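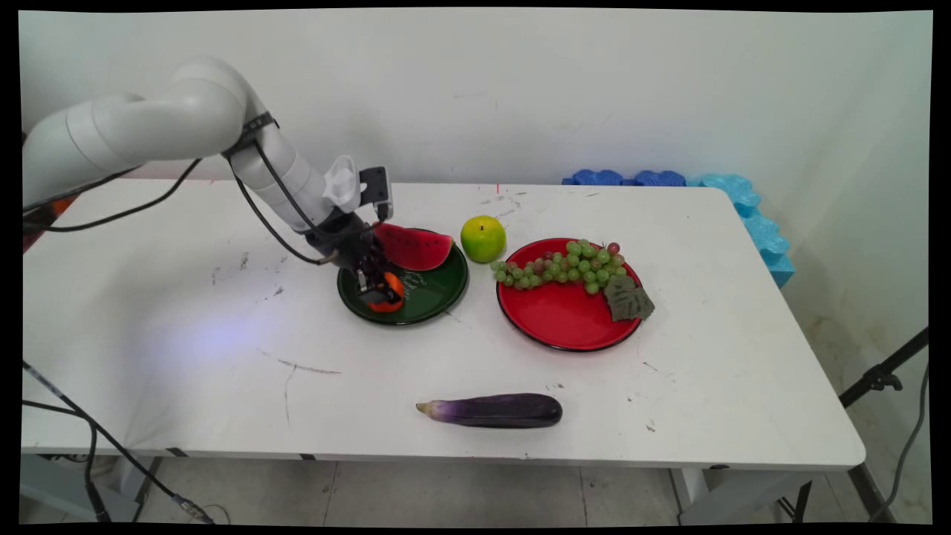

February 21, 2022
Stendesside bench, fruit-and-plate collection, second block
Operator: me. Resets and labels: Lalit Sisodia. Review: Anju Sengar.

Carried over from last entry: wrist bracket retightened, gripper zero redone, arm homed twice with the same result both times. The encoder warning on the elbow did not come back. I left the logging on for it anyway.

Target for the block was 60 accepted demonstrations across 4 task prompts, all teleoperated, all starting from the same home pose. We got there, but with a worse reject rate than I want, mostly on one prompt. Details below.

Setup

Two plates, one green and one red. Objects in play for this layout: small orange fruit, watermelon slice, round green fruit, grapes, eggplant. The leaf stays with the grapes. Foam blocks stay along the back and down the right side to stop anything that rolls. We lost too much time in September chasing fruit across the floor.

Fixed camera unchanged. Exposure locked, white balance locked. Wrist sensor streaming to its own file. Clock offset between the two streams measured before the block and again after; no drift worth correcting. If you reprocess anything from the previous layout, do not reuse today's offset file. They have the same base name because I forgot to change it. I have since renamed today's with a b at the end.

Jomano (the recorder) is on the current build. Tomar (the labeling tool) is still one version behind on Lalit's machine, so the prompt dropdown there shows the old wording for the plate prompts. He typed the prompts by hand. I checked the typed strings against the list with a script and found two trailing spaces and one missing "the". Fixed in place, originals kept in the raw folder.

Prompts used

Orange fruit onto the green plate.
Orange fruit from the green plate to the red plate.
Eggplant onto the red plate.
Green fruit onto the green plate.

The watermelon and grapes are distractors in all four. They are never the target in this block. Anju asked whether the learner will simply figure out that plates with large things on them are valid destinations. It might. The next layout has an empty plate as a wrong answer, so we should see it in the evaluation if so.

Naming. In the prompts we are calling it "the orange fruit" and leaving it there. Last time three annotators gave three names for the same object and the text encoder treated them as three objects. Same policy for the green one: "the green fruit". Synonyms get added afterwards, from a table, so we know which episodes have which wording.

Notes by prompt

Orange onto green. Easy. The approach is nearly vertical and the fingers close well below the widest part of the fruit. The only trouble is the watermelon slice, which stands upright on the back half of the plate and sits very close to the gripper when the fruit is released near the front. In 7 episodes I brushed it. If the slice stayed up, I kept the episode and tagged it contact_distractor. If it went over, reject. Lalit argued for keeping the ones where it fell after the release, on the grounds that the task was complete. I do not agree. The learner has no notion of where the task ended, it sees the whole file. Rejected, but saved in the side folder in case we want them as negatives.

Orange from green to red. Starts with the fruit already placed near the front of the green plate. This one showed a problem with my own driving. I close, lift straight up, translate, lower. Every time the same height, every time the same path over the green fruit. Played back as overlaid trajectories it is a single thick line. That is bad coverage and it will come apart as soon as the green fruit is moved. For the second half of the prompt I forced variation: low path in front of the green fruit, high path over it, and a few with a deliberate pause and correction in the middle. The corrections look ugly in playback and they are the ones I expect to help most.

The destination is tighter than it looks on paper. The grapes take up the upper half of the red plate and hang slightly past the left edge, so the usable area is the lower half. Releases close to the rim tended to roll back out. For accepted episodes the fruit has to be at rest on the plate for one full second after the fingers open. Jomano does not check this. I checked it by eye during review, and I would like it to be a check in the recorder.

Eggplant onto red. Most of the rejects are here, 16 of them. The eggplant lies lengthwise along the front of the table, and the gripper has to rotate to take it across the body. If the grasp lands toward the narrow end it swings down at the heavy end during the lift and the fat end drags over the table. If the grasp lands too far the other way the fingers do not get around it and it squirts out forward. There is a workable zone in between and I was slow to find it by teleoperation because the fixed view foreshortens that part of the table. I ended up driving mostly off the wrist stream for the last part of the approach.

Question for the model side: if the demonstrator is using the wrist view for the final alignment, the policy needs the wrist view too. The current training config drops it with some probability as augmentation. For this prompt I would turn that off and compare. Anju has agreed to run both.

A second issue with the eggplant. After the reset Lalit was putting it back with the stem to the left every time. Reasonable, because the reset card shows it that way. But then the whole prompt has one orientation. From the middle of the set on he flipped it on every other reset, and the flag is in the metadata under obj_yaw_class. The early episodes have no flag and should be read as stem left.

Green fruit onto green. Short travel. It starts on the bare table directly to the right of the plate. Same color family as the plate, and I expected the detector to lose it once it was over the plate surface. It did not, or at least not in the frames I sampled. The yellow in it seems to be enough. No rejects except one where I hit the stop pedal by accident.

Cables

The loop off the upper arm needs attention. At the far reach it is fine. When the arm comes back toward home the slack droops to the tabletop and sweeps it. With this layout it sweeps an area with no objects, so no episodes were lost. In the next layout we want objects on the left side and it will be a problem. I tried shortening the loop by pulling it through the strap and got a tug at full extension, visible as a small step in the joint torque. Put it back as it was. Options are a second tie point further up or a lighter cable. Lalit is going to try the tie point first.

The force reading has a small offset that depends on where the loop is hanging. It is repeatable but not constant over the workspace. Do not threshold on absolute force for grasp detection. Use finger position and the change in force over the close.

Table surface

There are scuffs and dark scratches in the tabletop that never move between episodes. I am noting this since a policy can key on them as landmarks. The crop augmentation will not remove them. Plostine (the other bench) has a matte cover over the table, and the policies trained there transferred badly to this one. We never separated out whether that was the surface or the lighting. Proposal: collect one block here with the table shifted against the camera, same prompts, same objects. Cheap to do and it would tell us something. Not scheduled.

There is also a bluish reflection on the left part of the tabletop that comes and goes over the day. I wrote the time of each episode into the log already, so it can be correlated later if somebody cares.

Reset procedure, as used

Arm home, fingers open, Jomano idle.
Objects to the card positions, then each target moved by hand within its marked zone.
Watermelon upright, point to the left.
Grapes and leaf back on the red plate, leaf at the right end.
Operator looks away during placement, then calls ready.
Lalit starts the recording, clear of the table.

The fifth step is new. I had been planning my approach while watching the reset, so the first second of each demonstration was already committed. With my eyes off the table there is a short hesitation at home before motion. I trim this to a fixed length in post. Trimming script is in the tools folder, takes the hesitation down but leaves the first motion frame alone.

One reset was logged with Lalit's hand still in view at the start. Cut the head of that episode by hand. Checked the others on the contact sheet and they are clean.

Review with Anju

She went through all accepted episodes at double speed and a random subset at normal speed. Her comments:

Release height is too high on the orange prompts. The fruit drops the last bit. It works, but the learner will copy it and add its own error on top. Agreed. I will lower until contact and then open.

Gripper opening speed is not consistent between the first and second half. True. I changed the trigger scaling between halves and did not write it down at the time. Writing it down now: scaling was reduced after the orange-to-red prompt. The recorded gripper command is in normalized units, so the effect is in the profile, and the end points are unchanged.

Two labels on the eggplant prompt were marked success with the eggplant resting across the rim and touching the table. She wants these as failures. Changed. The accepted count above is after this change and after two replacement episodes recorded late.

Storage

Raw files copied to the main store and verified. Local copy stays until the nightly job has picked up the checksums. Filled in the sheet. Disk on the recording machine needs clearing before the next block; the oldest folders on it are calibration runs from September and I believe they can go, but Anju should confirm.

Open items

Rest-time check in Jomano (me).
Tomar update on the labeling machine (Lalit).
Second tie point for the arm loop, then repeat the far reach test.
Wrist-view dropout comparison on the eggplant prompt (Anju).
New reset card with both eggplant orientations printed.
Decide whether the knocked-over watermelon episodes are used as negatives or deleted.
Order spare finger pads. The left one has started to lift at the corner and I glued it for now.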